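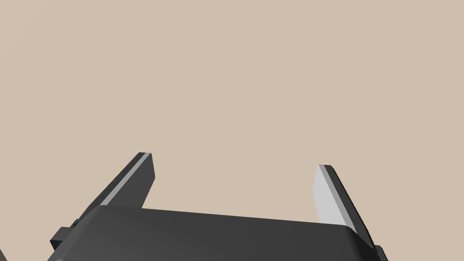
Fig. 4. Wrist view in the simulator, gripper open, nothing between the fingers.

4. Setting up the gripper and the wrist view

Section 4 assumes the Stendunura arm is bolted to the bench, the joints have been zeroed (section 3) and the simulator starts without errors. If the simulator starts with errors you have decided to live with, go back and fix them. We lived with one for most of May and it cost us two finger pads.

The simulator is where you check the gripper model and the open and close commands before any of it reaches the motor. It won't tell you whether your pads grip, whether your cable is long enough or whether the bench wobbles. The Ferri software notes make it sound as if a clean run in simulation means the job is done. Treat that as sales talk.

4.1 What you need

The arm, powered off at the wall
The gripper, assembled but not yet bolted to the wrist
A 2.5 mm hex key, a good one
The computer with the Isarel project folder on it
The printed pad set, plus a spare pair

Caution: Do not plug in the arm "just to check" while you are working through 4.2 and 4.3. Every step there runs on the computer alone.

4.2 Loading the gripper model

1. Open the Isarel folder and start the simulator from inside it. Starting it from the desktop icon loads the default settings, and the default settings are for a different gripper.

2. In the model list, pick the two-finger gripper with separate pads. There is an older entry with almost the same name where finger and pad are one piece. Leave it alone.

3. Set the background to plain. The workshop background that ships with the download looks nice and makes it much harder to see the edges of the dark parts.

4. Switch to the wrist view and send the open command.

5. Compare your screen with Fig. 4. The fingers should point up and away from you, well apart, with the pale pads facing each other. The left pad shows as a narrow strip and the right one as a wider face. That difference comes from the viewing angle. Do not "correct" it by rotating a finger, as at least one version of the forum instructions suggests.

6. Look at the fingertips. The right tip should sit a little lower on the screen than the left. If they are dead level, you are probably in the front view.

Note: If the pads come up the same dark gray as the fingers, the color file did not load. The model still moves correctly, but you will have a miserable time with 4.3. Close the simulator, check that the folder name has no spaces in it, and start again.

4.3 Checking open and close

The numbers on the slider run from 0 (closed) to 100 (open). They are not millimeters or degrees, whatever the tooltip says.

1. With the slider at 100, press Hold. The fingers should stay exactly where they are. Any creeping means the finger limits were not saved.

2. Move the slider down to 15 and stop. The pads should be close but not touching.

3. Go from 15 to 0 in single steps. Watch the two pads as they meet. They should come together without one passing into the other. The simulator will happily let solid parts overlap if contact checking is off, and it is off by default.

4. If the pads do overlap, turn on contact checking, go back to 100 and repeat from step 1.

5. Run the open and close cycle 300 times using the Repeat button. Go and make coffee.

6. Read the log when it finishes. You want no limit warnings at all. One warning in 300 cycles sounds harmless until you remember that the real motor has to stop against something.

Note: Our log shows error 2854 on the first cycle after every fresh start. The Ferri notes call it informational. We have seen it clear by itself each time, and we still don't know what it means, so write it down if you get it on any cycle other than the first.

4.4 Moving to the real gripper

Do this only after a clean log from 4.3.

1. Check again that the arm is off at the wall.

2. Bolt the gripper to the wrist with the four short screws. Tighten them in a cross pattern, a little at a time. The long screws also fit, and they reach far enough to touch the motor case.

3. Run the cable along the outside of the forearm and leave a loop at the wrist. The Stendunura drawing shows the cable tied flat with no loop. We tried it – once.

4. Move the wrist through its full turn by hand. If the cable goes tight anywhere, make the loop bigger.

5. Clear the bench within reach of the arm, then turn on the power.

6. Set the speed limit to the lowest value and send the open command. Keep one hand on the stop button until the fingers have stopped moving.

7. Send the close command with nothing between the pads, then repeat with a folded dishcloth. Do not start with anything hard, and do not start with a finger to "feel the force."

Caution: The simulator will go on showing a perfectly healthy gripper while the real one is stalled and heating up. The two are linked in one direction only. Look at the bench, not the screen.

4.5 If the real gripper does not match

Opens less than on the screen: the horn on the motor shaft is one tooth off. Remove it, send the open command again, and refit it.

Closes crooked: check the pads before you blame the arm. A pad glued on at a slight angle looks fine until it meets the other one.

Chatters when closed: lower the holding force. The suggested value in the Lolalville parts sheet is too high for printed fingers, and we have the broken ones in a jar to show for it.

Does the opposite of what you asked: the direction box is ticked in both the simulator and the motor settings. Clear one of them, then repeat 4.3 from step 1 with the arm switched off.

Write the slider values you ended up with on tape and stick it to the base of the arm. Section 5 asks for them twice.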